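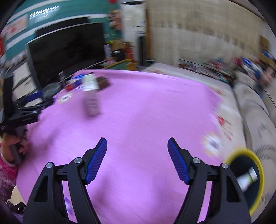 FAQ > Table Linens

Ordering, sizes, washing, returns. Read this first pls, most of what lands in the inbox is already answered on this page. Last updated April 13, 2026.

What size do I need?

Measure the table top, length and width. Then add the drop, twice (both sides!). Eight inches of drop is fine for every day. Twelve to fifteen for a nicer dinner. Floor length = height of the table, times two, plus the width.

Round tables: measure straight across the middle, same math.

My table has a leaf. Measure with or without?

With. Always with. A cloth that's a bit long on the short table looks OK, the other way round doesn't.

My size isn't listed.

We cut to order in the Killow range only. Widest we can go without a seam is 70 inches. Anything wider gets a seam down one side, not the middle. Custom cuts take two weeks, more in November.

What's the difference between Killow and Brouwer?

Killow is cotton, midweight, soft, wrinkles. Brouwer is a cotton/polyester mix, wrinkles a lot less, feels a little stiffer the first few washes. Same price in the small sizes, Brouwer is cheaper from 90 inches up. If you have small kids get the Brouwer.

Do you still have the Skandthorpe stripe?

No. Sold out, the mill stopped weaving it. There are a few napkins left, see the Odds and Ends page. No tablecloths.

Will it shrink?

Killow yes, up to 3 percent the first time. It's allowed for in the sizes, so a new cloth measures a touch over what the label says. Brouwer hardly at all.

How do I wash it?

Warm, with like colors. Reds and dark pinks on their own the first two times. No bleach. Tumble low or hang. Take it out while its still damp and iron it then, much quicker. Printed ones get ironed on the back.

Fold lines won't come out.

Normal for a new cloth, it's been folded flat in a bag. Damp towel over the crease, hot iron, press don't drag. Or put it on the table the night before and mist it with a spray bottle. Brouwer: medium heat only.

Red wine?

Blot. Cold water from the back of the cloth. Then dish soap, leave it 30 minutes, wash. Don't put it in the dryer until the stain is gone, heat sets it. Candle wax: freezer, scrape, then brown paper and a warm iron.

How long does shipping take?

Stock sizes leave in two business days. After that it's up to the carrier. Orders over $50 ship free in the lower 48. Alaska and Hawaii are extra, checkout shows how much.

Can I return it?

30 days, unwashed, unused, tags on. You pay the return postage unless we sent the wrong thing. Custom cuts can't come back, sorry. Check the measurments twice before you order.

Do you rent cloths for weddings?

Not any more. We can do bulk though. Ten or more of the same cloth gets a discount, email for the price list. Biggest single order we've shipped was 1,035 napkins so yes, we can probably handle yours. Give us six weeks.

Can I get a swatch first?

Yes. Up to four, free, one set per household. Colors look different on every screen, so worth doing if you're matching walls or china.

Gift cards?

Email only, no paper ones. They don't expire. Can't be used on Odds and Ends (system won't let us, we've tried).

Something else?

Use the contact form. Put your order number in the subject line. We answer in the mornings, usually same day, slower in November.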